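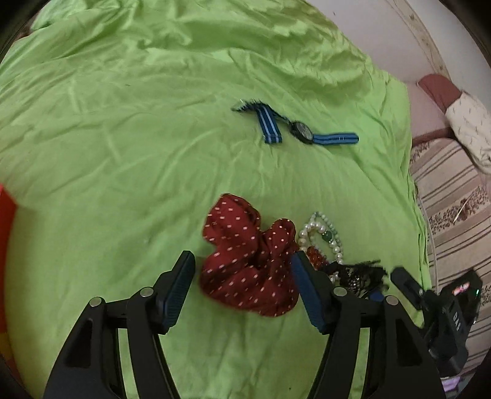 Wasbridge Institute of Technology
School of Applied Automation
Robot Handling and Safety, Unit 7 handout
Revised 16 August 2026

Case study: entanglement of small soft articles in parallel-linkage grippers

1. Purpose of this handout

Students are to read this handout before the second laboratory session. It sets out the facts of a handling fault at the Haverford sorting facility, the findings of the subsequent review, and the working rules that the School has adopted as a result. The fault caused no injury. It is included in the unit because the sequence of events is well documented and because the person at the bench came close to a pinch injury while trying to help.

2. Background

The Haverford facility sorts personal accessories returned through retail and lost property programs. Typical articles are hair ties, bead jewellery, watches and small trimmed items. They are laid out on a cloth-covered bench and lifted one at a time by a two-finger gripper. Each finger is carried on paired bars, so that the pad keeps its angle as the jaws close. The cell controller was supplied by Prosov and had been in service since the previous December.

The program had completed 2,076 picks before the fault. Most of the earlier trials had used rigid articles on a bare bench. Soft articles and the cloth were introduced together, and no new risk assessment was prepared for either change.

3. Sequence of events

The operator selected a fabric hair tie as the target. A bead necklace lay within a finger's width of it. The jaws closed on the hair tie, and the controller reported a good grip.

On lifting, the outer face of one finger carried a loop of the necklace upward. The bead strand passed into the slot between the paired bars. A fold of the bench cloth was drawn up with it.

The controller registered a rise in motor current and treated it as a slipping grip. Its programmed response was to close harder. The strand tightened around a pivot pin and broke, scattering beads over the bench and floor.

The operator reached in to free the cloth while the drive was still energised. The controller then began its automatic retry, which opened and reclosed the jaws. The operator withdrew in time. The emergency stop was pressed by a second person, 9 seconds after the first current alarm.

4. Findings of the review

4.1 The fault was recorded as a dropped article. The log had no category for entanglement, and earlier cases had been entered in the same way. A search of the log found 52 entries that may have involved a caught strand or caught cloth.

4.2 Current alone did not distinguish between a slipping article and an obstructed linkage. The retry should not have been permitted without a check of finger position.

4.3 The target and the neighbouring article were too close together for the approach chosen. Clearance had been judged for the pads only. The outer arms and pivots, which sweep a wider path, had been left out.

4.4 The cloth was not tensioned. Raised folds stood high enough to enter the jaw path.

4.5 The emergency stop was mounted 490 mm beyond the operator's comfortable reach.

5. Laboratory rules arising

The following apply to all student work in the Husum Laboratory.

(a) Draw the cloth flat and clip it at the bench edge before power is applied.
(b) Separate strands, chains and straps from the target by hand while the drive is isolated.
(c) Assess clearance for the whole linkage, including the outer arms.
(d) Disable automatic retry for any article made of fabric or beads.
(e) If anything is caught, press the stop, isolate the drive and wait for the indicator to clear. Do not pull on the article.
(f) Park any gripper not in use clear of the working area, with its fingers closed.
(g) Record every entanglement under its own code, even where the article was released undamaged.

Long hair must be tied back. Lanyards, bracelets and loose sleeves are not permitted at the bench.

6. Preparation for the laboratory session

Prepare a one-page sketch of the swept area of your assigned gripper, from fully open to fully closed. Mark each point at which a cord could be trapped. Bring a proposed layout for five soft articles, with clearances shown in millimetres.

Groups will also submit a short paragraph on finding 4.2, setting out what signal or combination of signals they would use to halt the retry. Late sketches will be accepted only by arrangement with the unit office, and students without a sketch will not be assigned a bench.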